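Grolinen Kitchen Helper: Questions After the August Stop

Updated 14 May 2021

Why were the units stopped last August?
The wiping program pressed too hard on thin metal surfaces. In one kitchen in Erkbridge the arm caught the edge of a foil sheet, pulled it over the counter and continued to push until the motor went into overload. No person was hurt. We stopped all 104 units the same evening and asked the owners to keep them switched off.

What was the cause of the fault?
The arm learned its wiping force from hard surfaces only, such as stone and tile. Foil gives less resistance and it reflects light strongly, so the depth sensor read the surface lower than it is. The controller then tried to reach a surface which was not there. Quang Chu from our test group found this after reading 600 log files.

How did you correct it?
We recorded people doing the same job by hand, on many counters and with many kinds of cloth. From these recordings the arm learns how one hand can hold the sheet while the other one wipes.

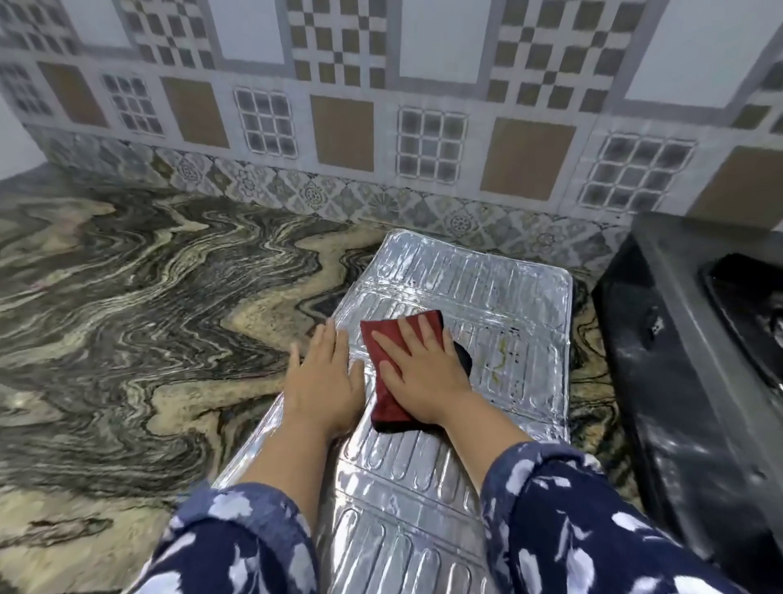
The new program also has a fixed force limit. If the arm feels more than 40 newtons, it lifts the cloth and waits for the owner.

Is the new version tested?
Yes. It made 2,000 wiping cycles in the Okafor laboratory. In six of them the foil was torn, and we are still working on this. The arm stopped correctly in all six.

May I use the unit near the stove?
Only when the stove is off and cooled down. The unit can not feel heat. Please do not trust it to decide this for you.

My unit shows code E7. What does it mean?
The force limit was reached. Press the stop button, take the cloth out by hand and look if the gripper pads are damaged. If the code comes again, do not restart the unit.

Whom do I contact?
Please write to Darnell Delacroix at the Unalum service desk and give the serial number from the base plate. Units with the old program will be updated free of charge.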